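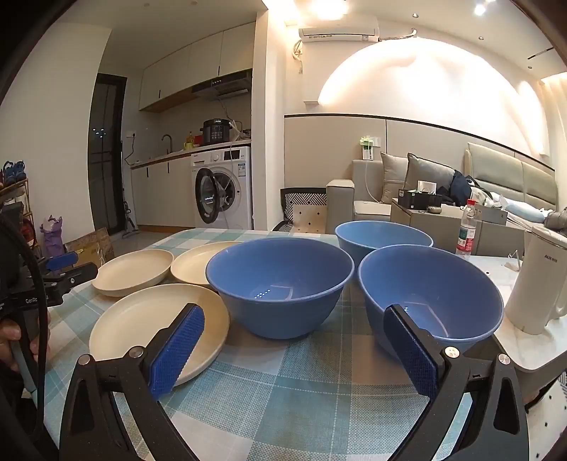
Ticket 989 -- Hornolstead open day, table-setting demo
Opened by: Pak-hei Pan
Status: Resolved, leaving open for comments until the Dradville visit
Date: 20 July 2023

Problem
Left gripper dropped out of the Ferri logger twice during the morning run. Jaw still opened and closed fine by hand, but the width reading froze at 17 mm and stayed there. Right gripper was perfect the whole time.

Log
- Restarted Ferri. Left came back, then froze again after 15 minutes.
- Swapped the left and right cables at the hub. Fault moved to the right gripper, so it's the cable!
- Put in the spare from the Gultov kit and routed it with more slack at the elbow. The old one was getting pulled tight every time I reached for the far bowls.
- Recalibrated both, fully open and fully closed. Readings agree now.
- Ran plates and bowls for the whole afternoon group with no dropouts.

Notes
What a fun crowd, by the way. They wanted to try everything, and one kid (maybe nine?) stacked the bowls better than I did on my first day -- I saved that run and you should all watch it. Lots of good questions about why the finger pads are soft, too.

Still to do
Old cable is in the Gultov case with tape on it, please don't put it back in use. Can someone order 2 more before Dradville? We have no spare now.

Update, P.P.: cables ordered, thank you!!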